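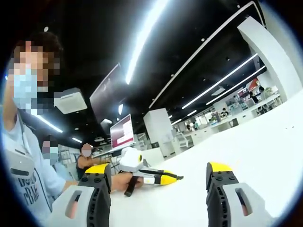
Plullton opening day - is the 2 o'clock singing bit worth queing for?

Asked by Anouk Goossens

Taking two kids to the new water area at Plullton in May, opening weekend. Website says short live set at 2, singer not named yet. Do we need a seperate ticket or is it in with park entry? And how early to get a spot near the front? Youngest is small, can't see over anyone.

Answers

Annelies Peeters
Included with entry, no extra ticket. Did the one at Prosia last year, same sort of thing. Set was 20 minutes, four songs, then a ribbon cutting. Get there by 1 if you want the front. There's a raised bit by the Bakker waffle stand, left hand side, good for little ones. Bring hats, no shade at all.

trasterfan39
dont bother, sound is rubbish. go on the rides while everyone else is stood there

Guest
They let 2,000 in to the stage area at Prosia then shut the gate. No idea if Plullton is doing the same, ring them. Wristband for the slides is extra btw, check before you pay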